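Ticket 541: Home file server drops off the network overnight
Status: Resolved
Opened by: Vy Sầm
Assigned to: Anjani Yeoh
Opened: Jan 22, 2018

Reported problem

Single-board computer running as a file server on the office network. Works all day. By morning the shared folders can't be reached and SSH times out. Power light is on. Pulling the plug and starting it again brings everything back until the next night. System was installed in August and nothing was changed on it before this started, as far as I know.

Anjani Yeoh

Please send the system log from a night when it failed, the output of df -h, and the model of the router. Also tell me if the board is on Wi-Fi or a cable.

Vy Sầm

Cable, straight into the router. The router is a Vavow, the one the provider gave us. Log attached. The card is at 60 percent, so it isn't full. The external drive has plenty of room.

Anjani Yeoh

Thanks. The log keeps going all night, so the board isn't crashing or hanging. It loses its address a little after the backup job starts and doesn't get it back. There are no low voltage warnings, so leave the power supply alone for now.

Next time it fails, plug in a screen and keyboard before you restart it. Run ip addr and send me what it says for eth0.

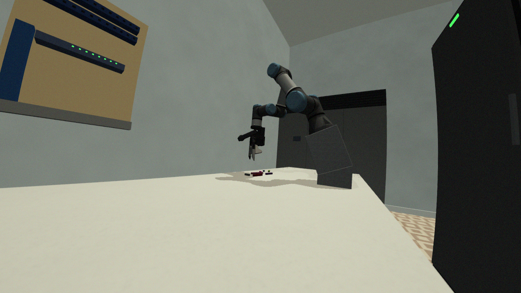 Vy Sầm

Failed again last night. eth0 shows as up but has only a 169.254 address. I ran dhclient by hand and it sat there for a while and gave up. Restarted the router instead of the board and the server came back with its usual address.

Anjani Yeoh

Then the router is refusing the lease. Look at the DHCP page on the router and tell me the size of the address pool and the lease time.

Vy Sầm

Pool is 4 addresses. I did not set that. Lease time is one day. Syafiqah Tjoa says she made the pool small when she was testing the Lumenta access point and meant to put it back.

Anjani Yeoh

That explains it. With a pool that small, the board only gets an address if it asks before the laptops and phones do. When its lease ends and the others have taken what's left, it gets nothing.

Do this:

1. Set the pool back to the router's default range.
2. Add a reservation for the server, using the MAC address printed by ip link.
3. Restart the router, then the server.
4. Check that the shared folders open from at least one other machine.

A fixed address set on the board would also work – but then keep it outside the pool, or you will get conflicts later.

Vy Sầm

Done, with the reservation. Folders open from my laptop and from Puspita Wibisono's desktop. The backup ran to the end and the server was still reachable in the morning. I'll leave the ticket open for a few more nights.

Vy Sầm

No drops since. One leftover: the backup log has 400 lines of "host not found" from the bad nights. Safe to delete?

Anjani Yeoh

Yes. Delete the file and the job will make a new one on its next run. Closing.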